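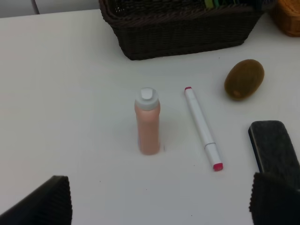

Trostedis is a puzzle video game developed and published by Polholm. The player restores a flooded harbor town by moving and joining sections of street so that water drains back to the sea. The game is played from a fixed overhead view and has no combat, no timer and no spoken dialogue. It was released for home computers in February, with a version for handheld consoles following in the same year.

The game was the first full release by Polholm, which had until then made small browser games and level tools for other studios. Critics praised its water model and its sound, and were divided on the length of its final chapter. An expansion, Parnville, added a second town and a level editor.

Gameplay

Each stage shows one district of the town on a square grid. Every tile has a height from one to six and a surface type, such as brick, gravel or grass. Water flows from higher tiles to lower ones at a rate set by the surface. The player can slide a row or column of tiles by one space, turn a single tile in place, or open and close a gate. A stage is complete when the water level on every marked tile reaches zero.

Moves are unlimited in the standard mode and can be undone back to the start of the stage. A separate mode, called Ledger, gives the player a fixed budget of moves and removes the undo function. Stages finished in Ledger mode are marked with a red stamp on the town map, but give no other reward.

New tile types are introduced through the first four chapters. Pumps lift water by one level when supplied from two sides. Cellars hold a set volume and then overflow in the direction the tile is facing. Bridges let water pass underneath without mixing with the flow above - a rule that later stages use to route two streams through the same tile. The fifth chapter adds tides, which raise and lower the sea level every 30 moves and can push water back into districts that have already been drained.

The base game contains 50 stages in seven chapters. Chapters are opened in order, but a player may leave up to three stages unsolved in each chapter and still go on to the next. The last chapter joins all earlier districts into a single map, and changes made in one district carry over to its neighbors.

Development

Trostedis began as a test of a simple fluid solver written for an unfinished farming game. The early version tracked water as individual particles, which ran slowly on the handheld hardware and gave results that could differ between two attempts at the same stage. Polholm replaced it with a system that stores a whole-number volume for each tile and updates the grid in a fixed order. The same moves therefore always produce the same result, and replays can be saved as a list of moves.

The studio built around 700 stages during production and kept those that could be solved in more than one way. Stages with a single solution were moved to the optional mode or dropped. The town map was drawn last, after the order of the stages had been settled.

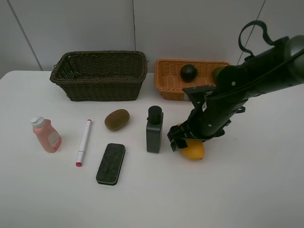 Audio

The game has no continuous score. Short phrases for clarinet, piano and harmonium are attached to tile types and play when water enters or leaves a tile. Their pitch depends on the height of the tile and their volume on the rate of flow, so a stage grows quieter as it drains. Sound effects for the gates and pumps were recorded separately and can be turned off in the options menu without changing the music.

Release and expansion

The console version was prepared by Huang, a porting studio, which also rewrote the menus for touch input. It runs at half the update rate of the computer version during tide changes but is otherwise the same. Saved replays can be moved between the two versions.

Parnville was released as a paid expansion. It takes place in a hill town with no coastline, where water has to be led into reservoirs of limited size. The level editor that came with it was also added to the base game as a free update. Players shared 4,000 stages through the in-game browser during its first month - a later patch added search filters by size, tile type and number of moves.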